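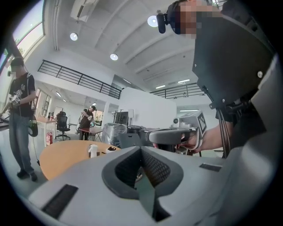

Unit 4: Learning from hand-held gripper demonstrations

Reading: course notes, sections 4.1 to 4.3. Lab supervisor: Ilaria Amato.

4.1 The method

In Unit 3 the demonstrator moved the robot arm by remote control. The recordings matched the robot exactly, but they were slow to make and tiring. In this unit the demonstrator holds the gripper and does the task by hand. A camera on the gripper records what it sees, and the path of the gripper is worked out afterwards. The policy is trained on pairs of camera image and gripper movement.

The gain is speed. The cost is that a person can make movements the arm can't follow. Part of the work is finding those recordings and taking them out before training.

4.2 The Greltis result

We use the study by Anong Thammasiri and Mirko Benedetti, which you will find in the course folder. The task was to pick up a cup and set it on a saucer. They made 490 demonstrations and dropped 184 of them, mostly for lost tracking or for speeds above the arm's limit. That left 306 for training.

Two policies were compared. One was trained on all 490 recordings, the other on the 306. The smaller set gave the better policy, mainly at the moment of release, where the first policy often let go too early. Note that the test used only one arm and one kind of cup. The authors say so themselves, and you should say so too if you cite it.

A common mistake in last year's reports was to write that less data is better. The study doesn't show that. It shows that bad paths hurt more than the extra examples helped, for this task.

4.3 Before the lab

Work in pairs. Each pair records 11 demonstrations of the same task.

Start every recording with the gripper still for 2 seconds.
Keep your free hand out of the gripper camera's view.
Move at the speed of the arm – slower than feels natural.
Write down failed attempts as well, with the reason.

For the report, plot the speed of the gripper for each recording and mark the ones you would drop. State your limit and how you chose it. Vilhjálmur Kjærgaard has the plotting script; questions about the tracking files go to Ilaria. Reports are due at the end of September.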